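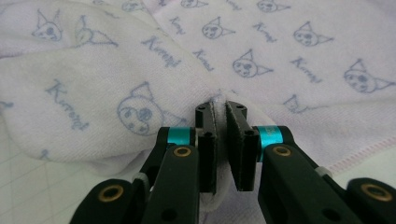
## Re: Flannel with the blue-gray cartoon print

Lizeth Yupanqui wrote on Tuesday:

> Is the printed cloth flannel or toweling? I can't tell from the bin label. I have 14 to fold before the Kolcombe pickup and want to know which stack they go in. Also, does the print side go in or out?

Lizeth,

Treat it as flannel. The white ground has a fine diagonal twill, and toweling from Keslow has loops. If you pinch up a fold you get a small ridge with a fuzzy edge, and the twill is easy to see on either side of it.

Folding:

- Lay flat, print down, and smooth from the center.
- Halves, then thirds. Finished width 30 cm – the shelf takes no more.
- Print side out. The drawings are pale and get missed under the white ones.

Wash separately from the dark stock. Lot 266 went in with navy and came out gray.

The other 17 are still on the Nollier shelf. Leave those until I have checked the hems.

Ubaldo Russo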